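Skultmont Inn - Home - Rooms - Getting Here - Jobs - Contact

Search this site Go

Night Desk Clerk, Skultmont Inn, Nolemville

Posted 4 Apr 2022

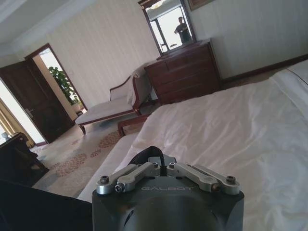 We are looking for somebody to sit at the front desk from eleven at night until seven in the morning, four nights a week, and to be pleasant to people who have lost their key cards. The last clerk, Tetteh Bawa, left us for dental school. We wish him well and would like him back.

The inn has 18 rooms, one elevator and a parking lot that was designed by someone with a very small car. Guests are mostly wedding parties, people visiting the college, and salesmen who have been coming since before the current owners and will tell you how breakfast used to be.

What the job involves

Checking in late arrivals. Answering the phone, which after midnight is either a wrong number or Mr. Lepik. Running the night audit on software that was modern once. Setting out the coffee at 5:30 (not 5:45, there have been letters). Folding towels when it's slow. It is often slow.

You will also be asked to settle arguments about the thermostat. The answer is 68.

What we'd like

A high school diploma, a steady hand with cash, and enough patience to explain the ice machine twice to the same person. Hotel experience is nice to have, but we have hired from a bakery, a funeral home and the county clerk's office, and the funeral home hire was the best of the lot. You need to be 21, as we sell beer from the cooler by the desk. Spanish or Portuguese would help a great deal. Kátia Paiva in housekeeping is tired of being called at home to translate.

You do not need to be a night person. You do need to be able to pass for one.

What you get

Training is two weeks of day shifts with Sanne Dijkstra, who runs the front desk and does not like gum. After that you're on your own with a phone list and a flashlight. There is a $643 bonus once you make it through August, our busiest month. The figure came out of a spreadsheet and we decided not to round it. Paid vacation starts after 1,000 hours. Free breakfast, assuming you can still face the waffle iron by then. You may read on shift. You may not bring a guitar.

How to apply

Send a resume and a short note to Ruba Haddadin, Manager, or drop them at the desk before 3 p.m. In the note, tell us about a time you were polite to somebody who hadn't earned it. One page is plenty - we got four from one applicant last time, all about the same brother-in-law.

Interviews are held in the breakfast room. Please don't park in Mr. Lepik's spot.

Recent postings

Weekend Housekeeper (part time)
Breakfast Cook, early shift
Grounds and Snow Removal, seasonal
Banquet Server, on call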